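Jallcombe Robot Club
Spring progress report to the Prillham Fund
Covering the period up to the end of March

Hello again! I know the form asks for headings and bullet points, but last time you said you'd sooner have it in my own words, so I've taken you at yours. The spending table has gone in separately, with the receipts.

Where the money has gone

You gave us 2,466 pounds and we have 232 left. The big item was the second-hand arm, then a decent gaming PC from the school's surplus (well, decent-ish, it has a new fan now), and then a frightening number of small things: cable clips, extension leads, a clamp for the overhead camera, two sorts of tape. I had budgeted nothing at all for tape. We've also paid the Besnard people for a proper stop button wired in at the student side of the bench, because the original one was at the back and I couldn't have lived with that for another term.

The 232 is meant for spare finger pads. They wear out faster than I'd hoped, particularly when someone forgets to lower the grip force after the tin-can exercise. I'd like to keep it for that if you don't mind, and not spend it just so the line reads nil by summer.

Who's coming

We have 10 regulars now, mostly from years nine and ten, and they're a lovely lot. We lost a few after Christmas to the school play and got most of them back when it finished. The sessions run from half past three until five, though I've given up pretending we ever pack away on time. Two of the younger ones have started writing their own movement scripts at home and bringing them in on memory sticks, which is thrilling and also means I spend the first part of every session reading code I didn't write!

The project itself

You'll remember we called it Felier (it was a typo on the first poster and it stuck). The idea in the bid was a desk helper that tidies up after a lesson: pens in the pot, rulers in the tray, worksheets put away. Pens went well in the autumn. Rulers took longer than they should have, mainly because a ruler lying flat on a table gives you nothing to get hold of, and the students ended up dragging it to the edge of the bench and pinching it there. That was entirely their idea and I was very proud of them.

This term we've moved on to paper, and paper is horrible. A loose sheet slides or folds, or lifts at one corner and drops again. So the group voted to put the worksheets into clear zip pouches and handle those, on the grounds that real classrooms use them anyway. The aim is for the arm to find a pouch wherever it's been left, at whatever angle, work out which side the zip is on, and later (much later) open it.

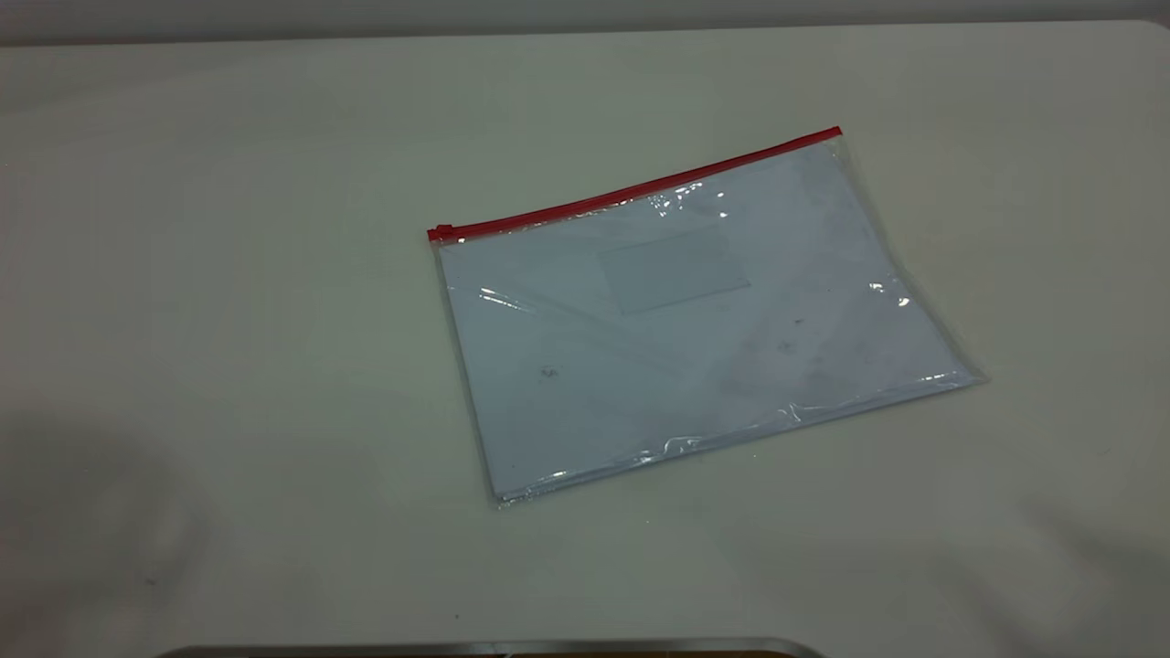

Why did the group choose a pouch with a red zip?

Red stands out well against a pale table, so the students' program can look for a strip of that colour and work out from it which way round the pouch is lying. They had tried finding the outline of the plastic first. Clear plastic on a cream tabletop turned out to be about the meanest thing you could ask a cheap camera to look at, and every streak of glare got counted as an edge. Somebody suggested ignoring the plastic altogether and just hunting for the zip, and by the end of that session it was working well enough to print an angle on the screen. There was cheering. I may have started it.

The results so far, then. We ran 60 trials over the last few weeks, with a student placing the pouch by hand each time and trying to be as awkward as possible. Finding the zip is the strong part and I'm happy to call it done. Working out which end the slider is at is much patchier. It's such a small thing that a bit of reflection near the seam can fool the program, and we've had the arm set off with great confidence towards the wrong corner more than once. Picking the pouch up is patchier still. If the paper inside has slid down to one end, the whole thing sags and swings, and the fingers let go.

Opening the zip we haven't attempted. I said in the bid that we'd have a go by Easter and I'm moving that to the summer term. One group has been practising with the arm on a big chunky zip from an old tent bag, screwed down to a board, so they can learn the pulling motion first. It's noisy and jerky and they adore it.

Things that went wrong

The PC died in February, just before the half-term open evening, and we lost two sessions' worth of recordings. We now copy everything to a drive in my cupboard at the end of each session. I've also had to make a rule about the blinds, as the afternoon sun comes straight across the bench and changes everything the camera sees. Blinds down, lights on, every time. The students have made a sign for it, with glitter.

What's next

After the holidays we'll be working on the slider problem, with one pair looking at the software and another experimenting with where the lamp goes. I want everybody to have had a turn at teaching the arm by hand before the end of May, including the ones who say they only like the coding. And we've been asked to show Felier at the Prillham summer fair, on a table in the main tent, which terrifies me slightly because of the light in there.

You'd be very welcome to come and see a session before then. Reception will need your car registration, and it's the blue door past the bike sheds, not the main hall. Bring a jumper, the heating goes off at four.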